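Kodar Hill Climb moved to October, who's still going?

ozanb_2838
So the Kodar organizers finally put out the revised date and it's October now, with the sign-on Thursday evening at the Eltia fairground instead of down in town. I've done this climb as a spectator for years and raced it twice, and I really don't know how I feel. The upper road in October is covered in leaves from the tree section to the second hairpin, and that's if it doesn't rain. On the other hand, no more cooking in a race suit in the paddock! Anybody else entered already? I'm number 526 on the list, which tells you how fast I was with the form.

pallmont_pete
Entered, paid, regretting it. My problem is tires. I bought a set of mediums for a summer event and now I'm looking at a cold road at eight in the morning for first practice. Are people going softer, or just taking it easy on run one?

fadwa.es
Softer. I ran mediums at Pallmont in the cold one year and slid straight on at the first left with the wheel turned all the way. Very peaceful feeling, like being a passenger. I'm Fadwa El Sherbiny, by the way, I was in the little white hatch with the loud exhaust if anyone parked near me last time (sorry).
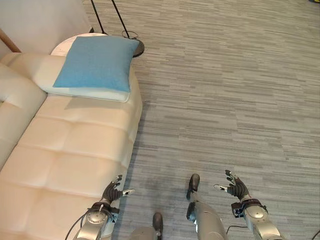

Anyway, back to tires, I'd say get a used set of softs from someone in the circuit racing crowd. They throw them out after a couple of weekends and for a run as short as Kodar there's tons of life left in them. Check the date code though. I bought a bargain set once that was older than my co-worker's kid.

cengiz_o
I'm going to disagree with the softs advice. You get one run up, then you sit in the queue at the top until the whole class is done, then you crawl back down in convoy. By the time you're in line again they're stone cold whatever they are. Mediums with a bit less pressure did fine for me, and I'm not quick but I'm not last either.

fadwa.es
Cengiz, you drive a rear-engined car! Half the weight of the thing is sitting on your driven wheels. Not the same as my shopping cart.

cengiz_o
Fair point on the weight. I still think people spend money on rubber when they could spend it on learning the road. Walk it. Seriously, walk the whole thing Thursday before sign-on.

umutbilgin
Can we talk about the format? They've cut it to 3 timed runs from 4 and the entry fee is the same. I drive five hours to get there, plus the trailer. One less run is a big deal when the first one is basically a sighting lap.

ozanb_2838
It gets dark earlier, Umut. They lost a whole afternoon to that oil spill last time and the final class went up with the sun right in their eyes. I'd take fewer runs over that.

umutbilgin
Then start earlier or cap the entries. They let in everybody who fills out a form and then act surprised when the day runs long.

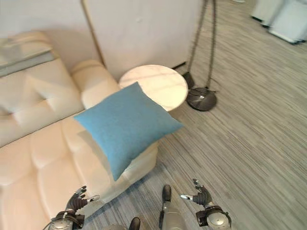 I'm also not thrilled about adding up your best two out of three. Under the old rules you could bin one, have a slow one and still be in the fight. Now you make one mistake and you're done by lunch.

melahat_a
I marshaled at the Soylu corner the last couple of times, so a view from the other side of the tape. The day was too long. We were out there from before six with a sandwich and a radio that needed charging by two. If dropping a run gets the marshals home before dark, you'll have more marshals next time, and without us there's no event.

umutbilgin
OK, I hadn't thought about the marshals' end of it. Still grumpy about the fee.

melahat_a
You can be grumpy about the fee, I'm grumpy about the sandwich.

pallmont_pete
Question for Melahat, is the drain cover on the inside at Soylu still sticking up? I clipped it and bent a rim.

melahat_a
It was when I left. They painted it orange. Stay a full car's width off and you'll lose nothing, the quick guys all go in wide there.

ozanb_2838
Good to know. I'll be walking the road around four on Thursday if anybody wants to come along, meet by the fairground gate. Cengiz, bring your notes.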